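**Ticket 176 - Order list prints twice on pickup days**
Product: Endex order sheets, with the Rumitz label printer
Status: Solved (see the end, it's a fun one!)

Our little produce co-op, Wokness, packs 88 shares every pickup day, and the packing list comes straight out of Endex. Since July each list has printed twice. The first copy is perfect. The second has the same names, but the share sizes are all set to "small," so anybody who grabs the wrong sheet packs short. We love this setup and really want it working again!

Tried so far:

- Restarted the printer and the front desk laptop
- Cleared the print queue, printed one list, got two
- Checked that copies is set to 1 (it is, in both places)
- Printed to PDF and got a single clean file

The lines that go wrong most often are the add-ons, tomatoes above all, with citrus close behind.
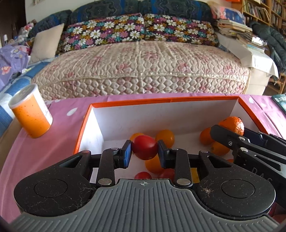

Mateos: Thanks, the PDF test helps a lot. If the PDF is single, then the sheet itself is fine and something is sending a second job. Can you open Settings > Schedules and tell me what's listed there? Also please check the time stamps at the bottom of both copies.

Great call on the time stamps! The second copy is stamped exactly 60 seconds after the first, every single time. I ran it over and over and it never budged. Schedules shows one entry, "Pickup list," which is the one we made ourselves. I turned it off and printed by hand - still two copies, still the same gap.

I also swapped the USB cable, moved the printer to another port and reinstalled the driver. No change from any of it, though the driver page does look nicer now. 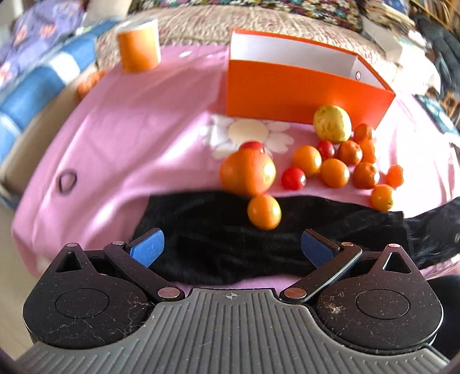

*Packing area, black cloth.*

Next round. I logged out of Endex on the laptop and printed from my phone. Two copies again! So the laptop is off the hook. Then I unplugged the printer from the network, printed over USB only, and got ONE copy. I may have cheered.

That pointed at something else on the network listening for new lists. I went through the connected devices page and found an old tablet, last renamed two seasons ago, still signed in with the "auto reprint" option on. It had a saved template from before we offered large shares, so it filled in "small" for everyone.

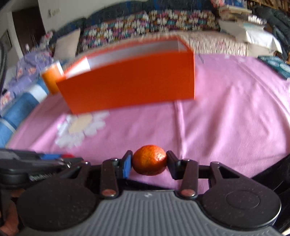
*Posted by Wokness front desk, 2024-08-22*

Fix, in case another group runs into this:

1. Go to Settings > Connected devices.
2. Sign out anything you don't recognize.
3. Open Templates and delete the old ones.
4. Plug the printer back into the network and print a test list.

We ran the full list after that and got one copy with the right sizes all the way down. Huge thanks for the nudge toward the time stamps, I would have been swapping cables till fall. One small wish for Endex: show the device name in the footer next to the time. Closing this, will reopen if the second sheet comes back.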